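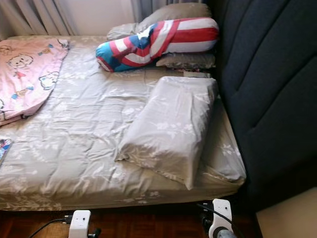 印花床笠与竖向绗格软包床头

家用纺织品基础 第四讲
床品的纤维、组织与洗护
讲义更新:4/6/20

一、本讲范围

上一讲讲到纱线的支数和捻度,本讲转到成品。床品按与人体的距离分为贴身层、保暖层和护垫层。贴身层包括床单、床笠、被套、枕套,保暖层包括被芯、毛毯、绒毯,护垫层包括床褥、床护垫和枕头保护套。三层的要求不同,选料时先确定产品属于哪一层,再谈手感和价格。

软包床头和床尾凳不算床品,属于家具覆面织物,考核的是耐磨和抗起球,放在第六讲。

二、贴身层常用纤维

棉。吸湿好,耐碱,能承受较高的洗涤温度,湿态强力比干态高。缺点是容易起皱、容易缩水。未经预缩的棉布第一次下水时缩得最多,以后逐渐稳定。做床笠时如果用了未预缩的坯布,洗过之后四角会绷不上床垫,退货里这一类很常见。

涤纶。强力高,干得快,尺寸稳定,吸湿差。磨毛涤纶床品价格低,摸上去软,冬天触感不凉,但在空气干燥的房间里容易带静电。印花多用分散染料转移印花,颜色鲜,花型边缘清楚。

涤棉混纺。比例不同,性质差别很大。标签上写在前面的是含量高的一种。混纺织物的洗涤温度按其中较不耐热的纤维来定。

再生纤维素纤维。包括粘胶、莫代尔、莱赛尔。共同点是吸湿好、垂感好。粘胶湿态强力明显下降,洗的时候不能大力拧。莱赛尔湿强较好,但表面在摩擦下会出细小的毛羽,深色尤其明显。

麻。亚麻床单导热快,夏季使用较多,初用时偏硬,多次洗涤后变软。褶皱是亚麻的固有特征,熨平后使用一夜仍会出现。

三、组织与触感

平纹:经纬一上一下交织,交织点最多,布面平整、结实,手感偏干爽。床单用平纹布的历史最长。

斜纹:布面有斜向纹路,交织点少于平纹,同样支数下更软、更厚一些。国内中档印花四件套以斜纹棉为主。

缎纹:浮线长,光泽好,手感滑。浮线长也意味着容易勾丝,家里有宠物的不宜选。

针织:有弹性,不易起皱,适合做床笠。尺寸容易拉大,晾晒时不要单边悬挂。

课堂练习用的布样共41块,按编号装在样本册里,每块背面贴有组织名称。练习时先不看背面,用照布镜判断,写下理由后再核对。判断斜纹时注意正反面,正面纹路清楚的一侧才是计算斜向的一侧。

四、床笠的尺寸与裁剪

床笠的标称尺寸由长、宽、高三项组成。高指包边高度,要大于床垫厚度,多出来的部分翻到床垫底下,由松紧带收住。包边不够时,人翻身会把边角带出来。包边过多时,床垫底下堆积,床面侧边也会松。

松紧带有两种缝法。一种只缝四角,省料,安装快,但固定力差;另一种四周全缝,固定力好,洗后卷在一起,晾晒前要抖开。讲义附带的Filel样品采用全缝法,Golia样品采用四角缝法,课上可以拆开看缝份。

床面起皱有几种来源:床笠尺寸偏大,面料没有弹性,床垫表面太滑,铺的时候四角没有对正。排查时先量尺寸,再重新铺一次。两步都没有问题的,才考虑更换面料。铺床笠的顺序是先套对角,再套另一对角,然后从中间往两侧推平。

量床垫的时候,软尺要贴着边走,圆角处不要拉直。厚度在床垫侧面中部量,不在边带上量。床垫上如果另外加了薄垫,厚度一并算进去。

五、保暖层:毯类
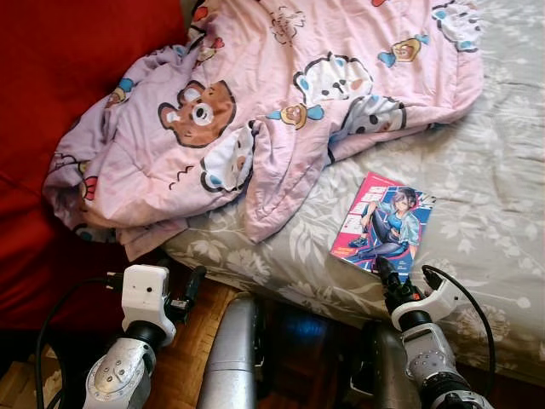
毯类产品按工艺分为机织毯、经编毯、簇绒毯和针刺毯。家庭里最常见的是经编绒毯,市场上叫法很乱,法兰绒、珊瑚绒、云貂绒、牛奶绒都有人用,其中大部分是涤纶长丝,区别在于纤维粗细、绒毛高度和后整理方式。

法兰绒毯绒毛短而密,印花清晰,适合做图案较细的产品。珊瑚绒绒毛较长,纤维间空隙大,保暖好,掉毛的问题比法兰绒多。长毛绒做成的毯子手感厚实,清洗后绒毛容易打结,需要在半干时用软刷顺一遍。

绒毯的克重是单位面积的重量。克重高,一般更厚更暖,也更重,干得更慢。同一克重下,绒毛高的毯子蓬松,绒毛低的毯子密实。只看克重不能判断保暖性,因为保暖主要靠织物里静止的空气。压得很实的厚毯不一定比蓬松的薄毯暖。

婴幼儿用毯另有要求。选购时看标签上的安全类别,婴幼儿用品应符合A类,直接接触皮肤的产品至少符合B类。印花处不能有浮色,绳带和装饰件要牢固。新生儿睡觉时床上不放松散的毯子,这是安全规定,和毯子的质量没有关系。

六、印花与色牢度

活性印花。染料与棉纤维发生化学结合,手感与未印花部分接近,色牢度较好。

涂料印花。颜料靠粘合剂固着在表面,任何纤维都能用,成本低。大面积涂料印花手感发硬,干摩擦后容易变浅。

转移印花。主要用于涤纶,先印在纸上再热压到布上,图案细,可以做渐变。

数码印花。没有制版费用,适合小批量。深色的渗透深度不如传统圆网。

区分活性和涂料印花,可以用手指在有花和无花处来回摸。有明显厚薄差别的多为涂料。浅底小花的床单两种做法都有,单凭花型看不出来。

色牢度考核的项目有耐皂洗、耐摩擦、耐汗渍、耐水和耐光。床品最常出问题的是湿摩擦,深色尤其如此。家庭里简单的检查办法是用湿的白棉布在不显眼处擦几下,看布上有没有沾色。这个办法只能作参考,不能代替试验。

七、洗护

洗涤前先看标签。标签上的洗涤槽图形里如果有数字,表示最高水温。槽下有一条横线表示缓和程序,两条横线表示非常缓和。三角形代表漂白,圆形代表专业纺织品维护,方形代表干燥。三角形打叉的产品不要用含氯漂白剂。

贴身层建议每7天换洗一次,夏天出汗多时缩短。新床品使用前洗一遍,去掉浮色和整理剂残留。深浅色分开,拉链和纽扣扣好,被套里外翻过来洗。绒毯单独洗,和棉织物同洗会粘上棉绒。

绒毯不要用柔顺剂太多。柔顺剂附着在纤维表面,会降低吸水性,用量多了绒毛发黏。脱水选中速,晾晒时搭在两根杆上,便于通风。涤纶绒毯不要靠近取暖器烘干,高温会使绒尖熔结,结块后无法恢复。

棉床品晾到八成干时收下来,拉平再熨,比全干后熨省力。花面熨烫从反面进行,涂料印花处垫布。长期收纳前必须完全干透。真空压缩袋适合化纤毯,不适合羽绒被,长期压缩会影响羽绒的蓬松度。

八、案例:一份洗后尺寸记录

去年12月,本课程用Vekside和Akolgo两个供货点的床笠做了洗后尺寸练习。练习共记录426个数据,每条床笠连续洗涤10次,每次洗后平铺晾干,在相同位置量长、宽和包边高度。

记录里有几点值得讨论。第一次洗后变化最大,后几次变化很小。经向收缩普遍大于纬向,这和织造、整理过程中经向受到的张力较大有关。包边高度的读数最分散,原因主要在测量:松紧带把边缘收拢以后,每个人拉平的力度不一样。处理数据时把包边高度单列,不与长宽合并求平均。

写实验报告时请注明水温、洗涤程序、脱水转速和晾干方式。缺其中一项,结果就没有办法与别组比较。尺寸变化率以洗前尺寸为分母,收缩记负号,伸长记正号。常见的错误是拿洗后尺寸作分母。

九、思考与作业

1. 取家中一条床单,抄录标签上的纤维成分和洗涤符号,逐个解释含义。

2. 比较平纹和缎纹床单在光泽、耐磨、勾丝方面的差别,用交织点和浮线长度说明原因。

3. 一条绒毯洗后局部发硬,列出可能的原因,并说明怎样逐项排除。

4. 量一张床垫的长、宽、高,为它设计一条全缝松紧的床笠,画出裁剪图,标出缝份和预缩余量。

作业写在A4纸上,裁剪图注明比例。第4题的布样可以到样品室领取,用完交回,不要在样本册原件上剪。

下一讲内容是被芯填充物,请预习教材中羽绒和聚酯纤维两节,并带上计算器。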